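## 4. Hardware under review and handling task

The unit reviewed here is the Getico wrist-and-hand package, supplied with mounting plate, driver box and a one-year service plan. Trurard handled the loan. Setup by L. Gu and T. Czarnecka, one afternoon plus most of Sunday. All runs reported below use the vendor's stock grasp presets unless noted — no retraining, no custom pads.

Views from the wrist side are given in Figure 3.
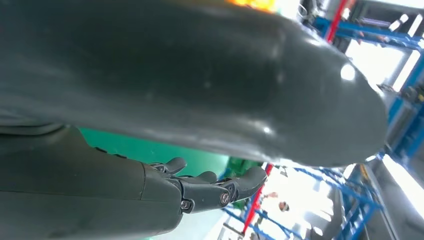
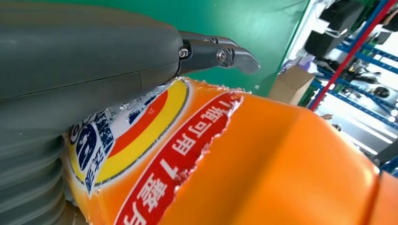
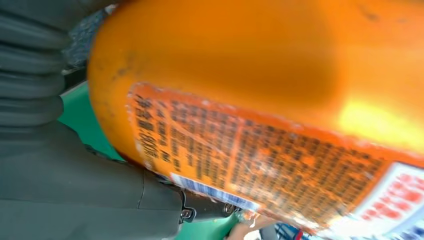 **Figure 3.** Wrist-side views of the dark gray hand. Top: the fingers. Middle and bottom: the orange bottle, with its torn and peeling label.

### 4.1 Why household containers

Most of the vendor's own material shows boxes and clean cylinders. We wanted worn stock. Returns counters, refill stations and sorting lines see containers that have been squeezed, dropped, relabeled. Wirnberg, which runs a refill service and is the likely first customer for this class of hand, gave us the object list. We kept their order and their names for things, including two that turned out to be the same item.

Earlier work by Yeh and co-workers used a parallel gripper on a simlar list and reported mostly slip failures at the shoulder. We expected the same here. Partly true, see 4.3.

### 4.2 Procedure

Each trial: approach, close, lift, hold, turn, place. Preset chosen by the operator from the vendor menu before the approach and not changed after. An operator could abort at any time. Aborts were logged as failures, with no exceptions, even the ones caused by us (network drop, wrong preset name typed in).

The full set was 300 trials over 23 objects. Objects were not balanced. Heavy ones got more trials, small ones fewer, and the caps got very few as they kept rolling off. We would do this differently next time. Fill level was set by weight at the start of a block and not rechecked inside it.

Wrist video was saved for every trial and scored afterwards by Y. Huang and C. Yuen, working apart. Disagreements went to H. Huang. Scorers marked three things only:

- contact made at the intended side
- object shifted in the hand during the turn
- placed upright

Anything else went in a free text field. That field ended up being the most useful part of the data, frankly, and we quote from it in Section 5.

### 4.3 Observations on the product

Presets. The menu is short and the names are poor. "Wide soft" and "Wide normal" differ in closing speed, not force, and the manual says otherwise. Getico confirmed this by email and says the manual will be fixed.

Grip. Good on curved bodies. Weaker near the shoulder of tall containers, in line with Yeh et al., though the usual failure for us was rotation in the hand and less often a straight slip. Damaged labels were a worry going in. Loose paper can bunch up under a finger and we wanted to see if it mattered. The free text notes mention it often, but the scores don't separate cleanly and we make no claim.

View. The wrist camera sits close. With a large object the view is mostly object, and the scorers had little else to go on when judging tilt. For placement we'd want a second view from the side. The service plan does not include one. It can be ordered seperately.

Service. The plan promises finger replacement after around 1,000 cycles. We did not get near that, so nothing here speaks to wear. One support call, answered the same day. A second was passed between Trurard and Getico for most of a week before anyone took it. Buyers should ask up front which of the two owns the ticket.

Noise, not measured. Operators called it fine.

### 4.4 Limits

One hand, one site, one object list. Operators knew the aim of the study. The loan unit may have been picked for us, we did not ask and should have. Cost is left out of this section as the quoted price depends on the plan tier — Section 6 gives the breakdown for the tier we had.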